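Buy the Fingers First

Every February I get to argue about money with people I like, and this year I came in with one idea I'm very excited about: when you plan a budget for automation, start with the part that touches the thing, and work backward from there to the arm, the cart, the software and everything else.

I know how that sounds. The arm is the expensive line, so the arm gets the meetings. At Turnness we spent most of last winter comparing arms (reach, payload, how loud they are, whether the warranty covers a second shift) and I loved every minute of it, because arms are wonderful machines and I'd happily talk about them all day. Then we put the grippers down as a single line near the bottom, called it 2,000 dollars, and moved on to lunch.

That line was the one we should have fought over! A good arm with the wrong fingers is a very smooth way to drop things. A modest arm with fingers that suit your goods will earn its spot on the floor. And the fingers are the cheap part, so you can afford to be wrong a few times. Buy several sets of pads. Buy a hard one and a soft one. Buy the ugly wide one nobody asked for, and set aside some money for screws and inserts while you're at it, since those will wear out and somebody will be hunting for them at the worst moment.

What I'd like to see in every plan is a stretch of handheld work before the big purchase. You hold the gripper yourself, you pick up your own products, and you do it for 60 hours if you can get them. It costs wages and a little patience, and it teaches you things a catalog can't. Boxes are easy. Try the clear stuff, the round stuff, the tube with another cylinder sitting inside it, anything where you have to decide how hard to squeeze and where. 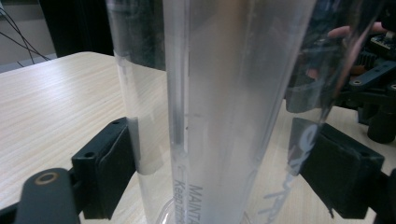

Chin-lung Chien wrote back on an early draft of this that handheld hours are the first thing any finance office will strike, as they produce no asset. You can't depreciate an afternoon of picking things up, he said, and he has watched nine budgets in a row lose exactly that item. His advice was to fold it into the purchase as commissioning and stop giving it its own name.

He knows finance offices better than I do, and I may end up doing just that. But I'd still rather argue for it in the open. If the hours hide inside the purchase, they come after the order is signed, and by then you're using them to make peace with what you bought. Put them first and they can change the order. Ours would have. We'd have gone one size down on the arm and spent the difference on a second station, and I'd be writing a much more smug essay.

Marit Söderlund runs her planning at Pilora this way already. She keeps a shelf of the most awkward items they ship, and no quote gets past her until somebody has gripped the whole shelf. I came home from seeing it and started my own shelf the same evening. So far it holds a shampoo bottle, a bag of rice and a lampshade, and I'm taking suggestions.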